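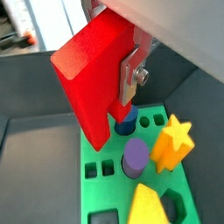
A green shape-sorting board in a dark gray bin.

November
By Savvas Vrettos
Last updated: Friday

The Lutherans in Ernia had 400 members when they built their church on the hill above the river. By the time they began talking about selling it, Sunday attendance was down to 27, and most of those people sat in the back four rows on the left, near the radiator that worked.

A Korean Presbyterian congregation had been meeting in a storefront on Drarnura Avenue, between a tax office and a tire shop. It had the opposite problem. Families stood along the wall during the sermon, and lunch afterward was eaten in shifts.

The two groups now share the building on the hill. They are still separate churches, with separate pastors, bank accounts and denominations. The Lutherans worship at nine and the Presbyterians at 11:30. Once a month there is a joint service in both languages, which runs long.

Ju-won Heo has been pastor of the Presbyterian congregation since its storefront days. He first came to the church to ask about renting the fellowship hall for a wedding.

"I asked for one Saturday," he said. "They asked me what we paid on Drarnura. So then we were having a different meeting."

The agreement took 18 months to write. Rent was settled early. The kitchen took much longer. The Lutherans had a large coffee urn, a set of green-rimmed plates given in memory of a former organist, and firm ideas about which drawer held the serving spoons. The Presbyterians cook a full lunch for everyone every week and needed the refrigerator, both ovens and a good part of the pantry. In the end a second refrigerator was bought, and the plates went up to a high shelf, where they remain.

There was also the question of the altar. Lutheran practice in Ernia was to leave the candles, cross and paraments in place all week. Some of the Presbyterians had grown up in churches with almost nothing at the front but a pulpit. Heo asked his elders to worship with the altar as it stood until Easter and then say what they thought. When Easter came they had other things to discuss, and it has stayed as it was. 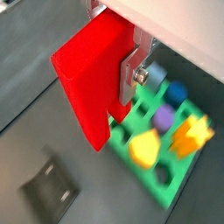 Music has been easier. The organ, a small instrument built by the Tichý workshop, had gone mostly unplayed after the last organist moved away. The Presbyterians had three people who could play it and wanted to. One of them now plays for both services and is paid by both churches, in two checks.

For the joint service, hymns are picked from the ones that appear in both hymnals, set to the same tune. There are 132 of these, by Heo's list. Each person sings in whichever language they like. Scripture is read twice. The sermon is preached in one language and printed in the other, and the two pastors trade off.

The scheduling is handled in a calendar program called Fetent, which sends everyone a message when two events want the same room. Funerals take priority over everything. Choir practice takes priority over very little.

A few people left on each side. One Lutheran couple said they no longer recognized the building on a Sunday and now drive to the next town. Some of the older Presbyterians missed being able to walk to the storefront, and a van makes two trips down the hill for them each week.

The agreement comes up for renewal next summer. The roof over the north side will need replacing before then, and the two councils have met twice about how to divide the cost. Heo would like to split it by attendance. The Lutherans, who would pay much less that way, have said they want to pay half.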